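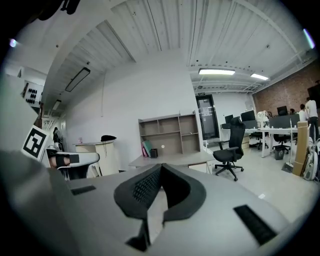

Questions about shared desks and shelves at Casterari come to us every month, so we collected the answers on one page. Each team has its own part of the shelving. Upright binders or folders, like the green and red ones in the lower-left cubby, should stay standing so that the next person can read the labels.

**Can I keep my things on the shelf overnight?**
Yes, in your team's cubby only. Please leave the desk in front of it clear after 6 in the evening.

**How much does a cubby hold?**
Up to three wide binders and a small box. For more paper, ask for a Rundska cabinet – there are two on the ground floor.

**May I move a desk?**
Please write to us first. The cables under the floor are short and they come loose easily.

**The ceiling lights are too strong for me. What can I do?**
We can offer you a place further from them, or a desk lamp. The lamps are in the Araújo room.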